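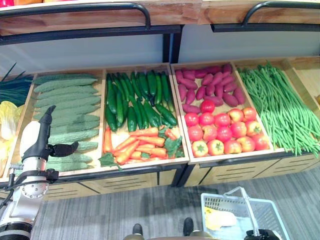
Unit Pricing Should Be Set by Weight, Everywhere

Most grocery shelves carry two numbers: the price of the item and the price per unit. The second is the one that permits comparison, and it is the one printed smallest. On produce it is often absent, replaced by "each" or "bunch."

A bunch is not a unit. I weighed bunches of green onions from the Fenska market on Khurana Street over one month and the heaviest was nearly double the lightest, at the same price. Bitter melons sold singly vary less, but a shopper who picks by eye still pays a different rate from the one standing next to her.

The usual objection is cost. Scales need certification, labels need reprinting, and small grocers run on thin margins. Pushpa Dhillon, who managed a produce floor at Ullon for 11 years, put the argument to me in its strongest form: an "each" price moves the line faster, and a slow line loses customers. I accept the point about speed. It applies to checkout, though, and the label is read at the shelf. A store can charge by the piece and still post a typical weight and a price per 500 grams beside it.

Choice of base matters too. Clarik labels its packaged greens per 100 grams and its loose greens per pound, two shelves apart. Both labels are accurate. Comparing them takes a conversion that few people will do with a basket on one arm. A single base of 1000 grams would be easier to enforce, although for herbs it produces alarming figures and I would allow 100 there.

I would exempt stores with fewer than 9 employees for the first two years — longer if scale inspections fall behind. Type size should be fixed in the rule at no less than half the height of the item price. Left to the retailer, it shrinks.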